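Handheld Gripper Working Group – Good Practice Meeting
Minutes, 5 October 2022

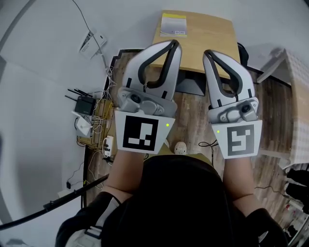 Present: Hashini Fakir (chair), Ľudovít Hrubý, Chathurika Roy, Fatemeh Golestani
Apologies: Ruwan Haque (comments sent in by email, read out under item 3)
Minutes: Chathurika Roy

1. Minutes of the June meeting

Agreed with one correction. The Laretti recordings were listed as "accepted" and should read "accepted pending relabeling." Ľudovít has now finished the relabeling, so they can go in. Big thanks to him, it was a dull job and he did it beautifully.

2. Where we are with the practice guide

Hashini opened by saying how pleased she is with the draft. Draft 6 went out to all the home recording sites and the comments that came back were detailed and really useful. Khan sent the most, including a full rewrite of the section on naming sessions, which everybody liked a lot and which we are taking almost word for word.

The database now holds 266 sessions recorded under the draft rules. Of these, 22 were sent back at review. Fatemeh went through every one and the reasons fell mostly under two headings: start check skipped, or session notes missing. She thinks both can be fixed with a better checklist, and she has already started one (great stuff, see item 4).

3. Rules discussed

3.1 Start check. Each operator holds both grippers out in front, markers facing up, and confirms the indicator lights are on before the first task. Left and right markers must match the pair listed on the session sheet. Ruwan's email asked whether this has to be repeated after a break. Agreed: yes, every time the grippers have been put down. Ľudovít wanted the word "must" in there and nobody objected.

3.2 Markers. Plates to be wiped with a dry cloth. No tape, stickers or handwriting on the marker side. If a marker is scratched, swap the whole plate and write the swap in the notes. Chathurika asked for a spare pair at each site and Stidel will be asked what they have left.

3.3 Finger pads. Long discussion, and a good one! Ľudovít has been comparing worn and fresh rubber edges and is convinced that we should log pad changes by hand (left or right) instead of by pair. Fatemeh was worried about one more box to fill in. Settled on a single line in the notes: which hand, and the session number of the change. We will look again once a few sites have tried it.

3.4 Floor and cables. The draft said "clear the area," and three sites asked what that means in a home. New wording, read out by Hashini and accepted: "Walk the route of the task before you start. Cables belonging to the household stay plugged in, and are moved to the wall side only with the resident's okay. Anything small on the floor that is not part of the task is picked up or written in the notes." Network gear is left alone, full stop.

3.5 Private items. Letters, medicine labels and anything with a name on it are put away or turned over by the resident, never by the operator. Fatemeh feels strongly about this one and so does everyone else. It moves to page 2 of the guide so it can't be missed.

3.6 Footwear. Left to the household. Removed from the guide.

4. Checklist

Fatemeh showed her one-page checklist. It follows the order an operator works in – arrive, talk to the resident, walk the route, start check, record, notes – and it reads so much better than our table did. Hashini suggested larger type. Chathurika suggested moving "notes" so that it is done before packing up, while things are still fresh. Both taken on board. Sinham have offered to try it out with their newest operators, which should tell us quickly whether it makes sense to somebody who has never seen the guide.

5. Any other business

Ľudovít asked if left-handed operators may swap grippers. No – the markers are tied to the hand. He will add a sentence.

Short talk on whether the guide should cover more than one operator in a room. Parked for now.

Actions

Ľudovít: wording for 3.1, 3.3 and the left-handed question
Fatemeh: checklist, second version, to Sinham
Chathurika: write to Stidel on spare marker plates; reply to Ruwan
Hashini: put the new cable wording into the guide and send draft 7 to all sites

Next meeting: date to be set by email when the comments on draft 7 are in.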